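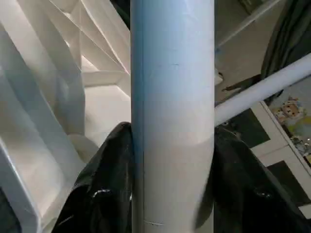 Figure 3. Pale cylindrical tube held from both sides, with pleated white pieces to the left and a thinner white tube to the right.

4.2 Pale items on pale backgrounds

The Tiren sorting set holds 1373 household and packaging items, divided by shape and surface finish. Items in the white and off-white group gave the lowest agreement between annotators, and most disputes concerned where one item ended and the next began. Figure 3 shows a typical case. The tube is smooth and slightly glossy, and its tone shifts from light blue in the upper part to near cream lower down, so that colour alone is a poor guide to its extent. The left edge carries a thin darker line and is easily traced. The right side is brighter and has less contrast with what lies beside it.

Pleated pieces raise a different problem. Their creases cast soft grey shadows which can be read as gaps between separate items, and where several overlap the annotators tended to mark too many. We therefore instructed them to follow rims first and to treat a ridge as a boundary only where it met a rim at both ends. Small surface marks, such as specks and scratches, were not labelled.

Each item was marked by 2 annotators working separately, and disputed outlines went to a third. The rules were fixed before the Lobo subset was begun and were applied to it without change.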